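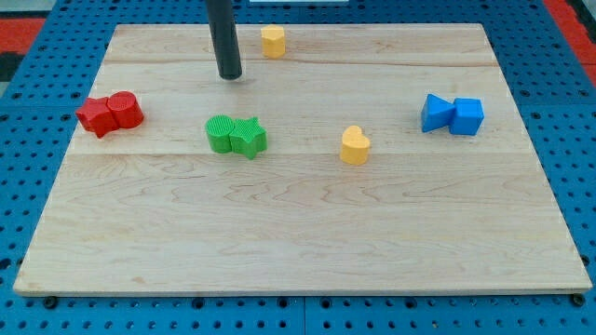 I've wanted to talk to someone about chopping boards for ages (yes, really), because I've ruined so many of them, and Manwood is a twenty-minute walk from my flat, so I'd run out of excuses. It's a tiny shop, two rooms and a kettle, and the owner makes nearly everything in it herself. She asked me not to print her name as her mum still thinks she works in insurance. I told her I always fall for pale wood with wavy grain swirling along it and those darker amber streaks, a little knot here and there, and she laughed and said so does everybody who walks in.

"People pick with their eyes, and I'm the same," she said. "I've got a shelf at home of bits I can't bring myself to cut up. Then they get the board home, stick it in the dishwasher, and I get a sad email."

I've sent that email! Not to her, luckily. Mine was a Flilten board, a wedding present, and it came out of the dishwasher shaped like a crisp.

She started with spoons. A neighbour was chucking out an old wardrobe and she took the doors, watched some videos and made the worst spoon she's ever seen, which now hangs over the till. Boards came later, when a café called Khoo asked whether she could do 60 of them for serving cheese toasties. She said yes before she'd worked out how long one took.

"I was sanding in the bath," she told me. "Sitting in the empty bath in a dust mask, because it was the only room I could shut the door on. I lost money on every single one, and I'd do it again tomorrow."

Khoo still has most of them, and I'd eaten off one the week before without knowing it. By the time we met she'd made 1,512 boards altogether. She keeps a tally in pencil inside a cupboard door, and she's dreading the day she has to move premises and leave the door behind.

I asked what I should be doing with mine, seeing as I had her there. Wash it by hand, quickly, both sides. Stand it on its edge to dry. Oil it when it looks thirsty. She uses a mineral oil from Sorodov and leaves it on overnight before wiping off what's left.

"Both sides, though! Everyone does the top and forgets the bottom, then wonders why it rocks."

We got on to onions, because I can never shift the smell. Coarse salt and half a lemon, she reckons, and if that fails you just have an onion board and make your peace with it. She has one herself, hung on a separate hook, and her partner has been told.

What about knots, I asked, aren't they a weak spot? She said a small tight one is fine and she likes them, but if it wobbles when you press it with your thumb she'll cut round it and use the offcut for something else. Coasters, mostly. There was a basket of them by the door at £2 each, and I'd got four in my hand before I'd even put my notebook away.

She's taking on her first apprentice in March, if the lease gets sorted. "I'll have to tidy up," she said, and went to put the kettle on again.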